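Packaging and Materials, Unit 4
Plastic Film: How It Is Made and Why It Behaves the Way It Does

Handout revised 19 July 2021

Reading for this unit: the chapter on blown film in the course reader. Bring the Trikden data sheet to lab.

1. Where the film starts
Most clear bags are polyethylene. It arrives at the plant as small pellets, which are melted in a heated barrel and pushed forward by a screw. The melt leaves through a ring-shaped die as a tube. Air inside the tube blows it up into a tall bubble, and an air ring cools it from the outside. Rollers at the top press the bubble flat.

Blow-up ratio is bubble diameter divided by die diameter. A ratio of 2 is common for simple bags. Raising it stretches the film more across its width.

2. Low density and high density
Low density polyethylene has branched chains that can't pack closely. The film is soft, clear and quiet when handled. High density has straighter chains. The film is stiffer, hazier and crinkles. Students mix these up on the exam every year, so learn the feel of both samples in lab.

3. Thickness
In the United States film is usually sold by the mil. One mil is one thousandth of an inch, so 1,000 sheets of one-mil film make a stack one inch high. Write the unit every time. A mil is not a millimeter.

Worked problem: a Listidau roll holds 3,000 feet of film, 2 mil thick. If the same volume is run at 1 mil and the same width, the roll holds 6,000 feet.

4. Direction
Film is tested along the machine direction and across it (the transverse direction). Tear strength is often quite different in the two. Cut your strips both ways, 5 of each, and label them before they leave the cutting board.

5. Seals
A heat seal needs temperature, pressure and time. Too little heat and the seal peels. Too much and the film thins next to the seal and breaks there. Record which kind of failure you get, along with the load.

Lab reports are due in June for the early section. Late section dates are on the Girkalero page.

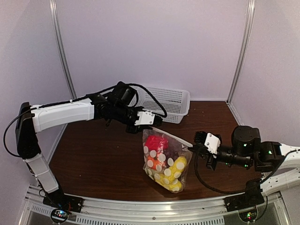
Why is high density film hazier than low density film?
Its straighter chains pack into more and larger crystals, and these scatter light as it passes through the film.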